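Lost keychains and odd bits find a temporary home in Lundach

If you lost something small in Lundach this spring, I may know where it is. I went over to see Ingeborg Mösli in April, mostly for the coffee, and came home with a news item instead (the coffee was very good too).

Ingeborg has taken over the neighborhood's lost-and-found while the library on Venckus Street gets its new floor. The library used to keep everything behind the front desk, and when the desk went into storage the stuff had to go somewhere. She said she had a big table and a spare room, and by the next morning it was all at her place. She's calling the whole thing Skamari, after a cat she had as a girl that used to carry socks home from other people's yards. I love that.

Most of it is exactly what you would expect. Gloves, hair ties, pens that somebody must have liked once. But there are some real characters in there, and my favorite by a mile is a little red toy horse on a keychain, with big cartoon eyes and a golden-yellow mane. He has a blue and yellow saddle and an orange fruit-shaped bag tied at his side, with a green leaf on it!

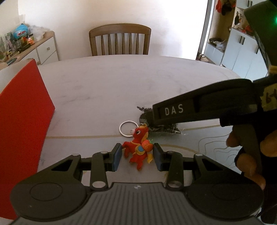

Ingeborg figures a kid is missing him badly, so he goes at the top of the list she's putting up in the bakery window. The list is how it all works, by the way. She writes down what came in and roughly where it was picked up, and you go tell her one thing about your item that isn't on the paper. If you get it right, it's yours. If you get it wrong you'll probably still get a cookie, but she'll be watching you.

The list will stay short on purpose. At the library, things could sit for years, and she told me there was an umbrella back there older than the computer system. She plans to keep each item for 47 days. I asked why 47 and she said she started counting from the day the boxes arrived and that's when her sister comes to visit and needs the room. Fair enough. Anything left after that goes to the rummage sale at Dreltton Hall, where the money will go toward new chairs for the children's corner. Last year's sale brought in up to $700, depending on whether you count the pie table, and people have strong feelings about the pie table.

Keys are handled differently. Those go straight to the town office after 14 days, with no exceptions, so if you're missing a set, check there as well. Same with anything that has a name and a phone number on it, though she likes to try calling first.

The small stuff gets sorted on the table and the rest waits its turn in boxes. I had a good nosy look in one of them, a white one with red-orange stripes along the edges. There's a ball in there with a teal and green pattern, a small yellow box, and an olive-green elastic cord looping through the pile. I kept thinking the cord was mine. I do own a cord like that, but I checked when I got home and it was still in the garage, so one of you is short a bungee.

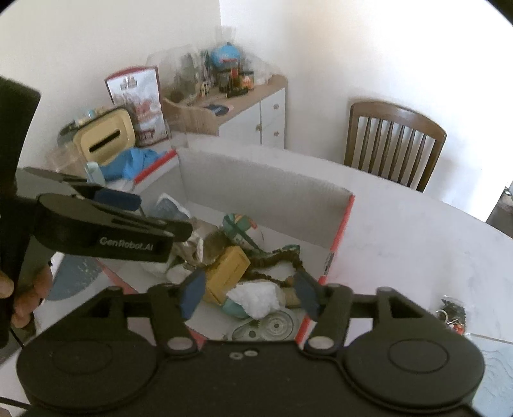
How to get your things back

Stop by Ingeborg's between 4 p.m. and 8 p.m., side door, and knock loudly because the radio will be on. She would rather you came in person than sent a message, and please don't leave new finds on the step when she's out. The bakery will take those at the counter until the library opens again.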